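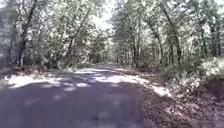

Der Wald ist für Roboter eine Zumutung. Auf dem Parkplatz von Bruditside rollt Fjeld seit Januar tadellos im Kreis, zwischen den Bäumen hält er jeden dritten Schatten für ein Schlagloch und bremst. Ein Rentner mit Dackel wäre schneller.

Die Arbeitsgruppe hat daraus ein Verfahren gemacht. Akelel heißt es, und es lernt ohne Karte und ohne Fahrbahnmarkierung, wo ein Weg aufhört. Trainiert wurde mit 3.518 Einzelbildern, von denen 3.155 die Durchsicht überstanden. Der Rest war selbst den Doktoranden zu rätselhaft. 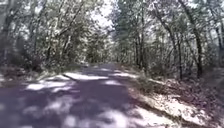 Am schwersten tut sich Akelel mit der Helligkeit. Frühere Programme suchten nach Kanten und fanden sie überall, bloß nicht am Wegrand. Auf verwischten Aufnahmen wird es noch schlimmer: Ein bleicher Sonnenfleck auf dem Asphalt sieht dann dem ausgeblichenen Boden rechts neben der Straße verdächtig ähnlich. Akelel achtet deshalb stärker auf den Verlauf der Strecke bis in die Tiefe.

Auf 73 Testfahrten griff der Mensch 18-mal ein, mit dem Vorgänger Steletari hatte man das Zählen irgendwann eingestellt. Regen wurde bisher nicht geprüft. Im Herbst, wenn das Laub fällt, will die Gruppe wieder hinaus.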